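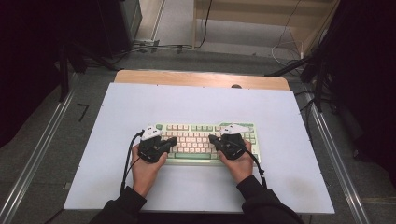
Capture rules for the Usalo typing set, v3. Read before you record or relabel anything, the old wiki page is dead and half of it was wrong. Covers bare-finger typing and two-gripper keypressing, same desk, same board. Wearing the back-of-hand units, let the cable fall down past the wrist and leave it slack, never across the spacebar. Sleeves on both arms. Hands rest on the keys at the start of a take, then go when the operator says go.

Maintainer: Ülle Rimkutė. Rule changes go through Aurelio Ortuño, in writing, not in the hallway.

## What's in it

| item | value |
|---|---|
| episodes | 448 |
| operators | 19 |
| prompts | 4,000 |
| sites | Lako, Botthorpe |
| max take length | 20 s |
| licence | internal + partners, see `LICENCE.txt` |

Peñalver takes are NOT in this release. Consent forms used the wrong wording, being redone in May. Don't merge them by hand.

## Setup rules

- Keyboard flat on the white surface. Angle is free, vary it between sessions but not inside one.
- No mugs, phones, paper on the work surface.
- Grey tape on the keycaps = reject. Somebody tried it at Botthorpe, legends unreadable.
- Keyboard unplugged unless the task sheet says otherwise. Log the layout either way.
- Same cap set for the whole session. Don't swap colours to "help" the detector.

## Gripper rules

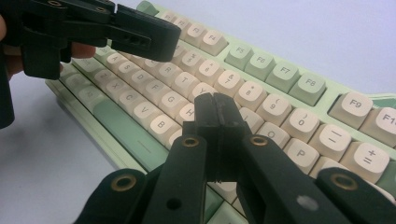
*Jaws nearly closed over the middle of the board, second gripper by the top rows.*

1. One gripper presses, the other waits. Swap roles only at a prompt boundry.
2. Press with the jaws closed or nearly closed. Open jaws catch two keys and the label is garbage.
3. Waiting gripper stays above the keys and off the caps. Resting it on a key counts as a press, label it as one.
4. Come down straight. Sideways drags pull caps loose — we've lost a few that way.
5. Fingers stay on the tool body. A bare fingertip on a key voids the take.
6. Grippers touch each other: stop, back off, start the prompt over. Don't trim it out later.

Check the pads for wear before the first take. Write it in `notes` even if it's minor. If a pad slips on a cap twice in a row, change the pad and start a new session ID.

## Labelling

Key names come from the legend, lower case, `esc`, `tab`, `f5`. Shifted symbols get the base key, so `%` is `5`. Blank keys go by position (`space`).

Hidden keys are the main fight. The rule:

- legend readable → `visible`
- part of the legend or cap showing → `partial`
- covered by a jaw → `hidden`, still gets its name if the neighbours give it away
- too small or blurry to read → `unread`. Don't guess from the layout chart. This is different from hidden, please stop mixing them.
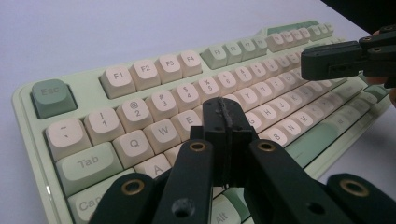

*Rest of this card: 2 min read*

Good one for practise. Esc, Tab and F1 to F8 are all `visible`. R and T are behind the central jaw, so `hidden`, named from Q W E on one side and Y U on the other. Caps only shows "Cap", so `partial`. The far function keys past F8 are `unread`, all of them, even though everybody knows what comes after F8.

Two labellers per episode. If they disagree on the pressed key, a third looks. If they disagree on `partial` vs `visible`, take `partial` and move on.

## People

- Hands and forearms are fine. Faces aren't. Face in view = delete the whole take, no blurring.
- No real passwords, names or addresses typed. Use the prompt list only.
- Operators can pull their takes at any time, no reason needed. Ülle does the removal and bumps the version.
- Break between sessions, out of the gear. Sore wrist = done for the day.

## Don't use it for

- working out who is typing from hand motion
- recovering typed text from footage of anyone outside this set
- claims about typing speed. Takes are prompted and slow, numbers mean nothing

## Known problems

- Botthorpe clock drifts against the wrist units, fix is in `tools/resync.py`, run it first
- Lako sessions lean heavily on the left half of the board. Need more right-side prompts
- some `notes` fields are in three languages, havent cleaned them
- `hidden` / `unread` split only reliable from v2 on

## Changes

2026-02-06 — v3. Added the touch rule (no. 6), split `unread` out in the docs, removed Peñalver.

Problems: open an issue, put the episode number in the title.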